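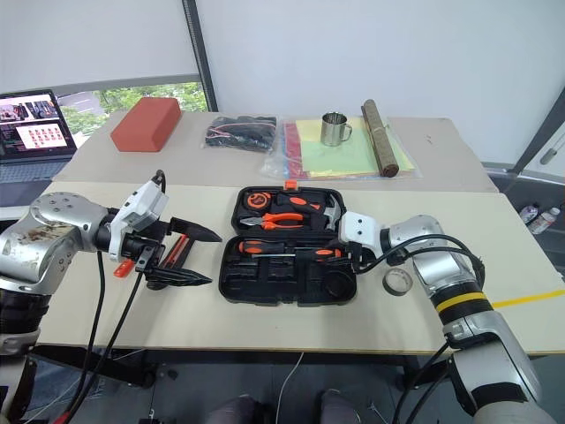
Nasrin Mirzaei asked last term why we bother recording bad grasps at all, when a learner that copies its teacher will copy the teacher's slips too. Her point is a fair one, and these notes start from it.

## Session 4: Collecting demonstrations with two arms

The task for this unit is putting hand tools back into a fitted toolbox. Each recess takes one tool, so it is easy to judge whether an episode ended well. Getting there is harder. A handle has to be picked up near the right spot, turned to match its recess, and let go without dragging the box along.

**What counts as an episode**

An episode starts with both grippers clear of the box and ends when they are clear of it again. One tool per episode. If you move a second tool by accident, keep recording to the end and tag it `disturbed`.

Episodes longer than 20 seconds are usually ones where the operator stopped to think. The learner sees a pause with no cause in the camera images, and it will learn to pause there. Plan the move before you press record.

**Slips and recoveries**

Back to Nasrin's question. There are two cases:

- A slip followed by a good recovery. Keep it. The learner needs examples of getting out of trouble – clean runs contain none.
- A slip that ends the episode. Keep the file, tag it `fail`, and leave it out of the training split. We use these in Session 6 for the success classifier.

Adalberto Figueiredo's set from the Revari course had 324 episodes and only 9 recoveries. The policy trained on it did well until a handle landed a little crooked, and then it repeated the same closing motion over empty air.

**Varying the setup**

Between episodes, change one thing: the angle of the box, the starting tool, or which arm goes first. Leave other objects on the table. If the background never changes, the learner may rely on it.

Wrist views matter most in the last few centimeters. Check both before each batch.

**For next time**

Each pair records 18 episodes, at least four with a recovery. Write one line per episode in the log: tool, arm, tag. Bring the log on paper – the Zuvotia export drops the tag column.

Reading: Ó Ceallaigh handout, parts 2 and 3.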